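Speaker notes: Chairing a public meeting so that people can follow it
Wanting Yin, Lesumora evening program, May

Slide 1. Title

Start on time. Doors will still be opening and closing for the first few minutes, so keep the opening light. Say who I am, say how long I'll talk, say there is a break.

I chaired the Ding Street residents' meetings for 12 years. Before that I sat at the back of them. Most of what I have to say comes from the back.

Slide 2. The notice

A meeting begins with the notice, and most notices are bad. Read the one on the slide out loud, all of it, without comment. It takes almost a minute. Then ask the room what the meeting was for. Wait for answers.

The date, the place and the decision to be made should fit in two lines. We sent out 1000 copies of a notice once that left off the start time. People came at six, at seven and at half past seven. The ones who came at half past seven were angry for the rest of the year.

Slide 3. The agenda

Put the hard item second. First is too early, and people are still taking off their coats. Last is worse, as half the room has gone home and those who stayed will be accused of waiting for it.

Write each item as a question. "Parking" is not an item. "Do we ask the city to move the loading zone?" is one.

Zhiqiang Li disagrees with me on this and will probably say so. He likes to open with the hard item. Let him make his case if he is in the room, two minutes at most, then go on.

Slide 4. Time limits

Tell the story of the Zuterik hearing. Keep it short. Speakers had three minutes each on paper, the first one took 12, and after that the chair had no way to stop anyone else. The library roof never came up.

Points to make:
The limit applies to the first speaker or to no one.
A clock on the wall works better than a person with a bell.
Give a warning at thirty seconds. Use the same words every time.

Someone will ask about people speaking through an interpreter. They get double the time. Write that into the rules ahead of the meeting and read it out at the start.

Slide 5. Motions and amendments

Slow down here. This is where I lost people in the last version of the talk.

A motion is a thing we might do. An amendment changes the words of it. Vote on the amendment first, read the motion again as it now stands, then vote on that. Do the bake sale example on the board: the motion is to spend 100 dollars on tables, the amendment makes it 50. Ask for a show of hands on each, so they feel the order of it.

Don't go into amendments to amendments. If asked, say I have allowed it once and would not again.

Slide 6. The room

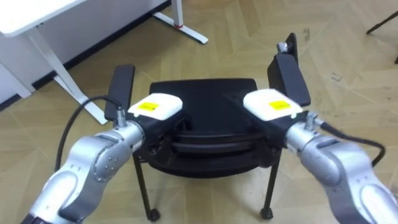

Rows tell people they are an audience. For anything up to 50 people I use a horseshoe, with the chair's seat at the open end and the minute taker beside it. Above that you need rows, and you need an aisle wide enough for a person to walk to the microphone without asking anyone to stand.

Go and look at the place the day before. Find the light switches. Find out who has the key to the restroom. At the Vuvo building the heating goes off at eight in the evening, and we learned that during a budget vote.

Leave the front corner by the door open for wheelchairs and strollers — the back corner is not a substitute.

Slide 7. Minutes

Decisions, names of who will do what, and by when. Leave out the speeches. If a person wants their view recorded, one sentence, and have them agree the sentence before the meeting moves on.

Send them out within the week. Mine used to take a month and by then people were arguing over what they remembered.

Slide 8. Questions

Take three at a time and write them down. Repeat each one for the back row before answering.

If there are none, ask who has a meeting coming up and what the second item is.

Handouts are on the table by the coffee. The sample agenda on page two still has the old address on it, so tell them to cross that out.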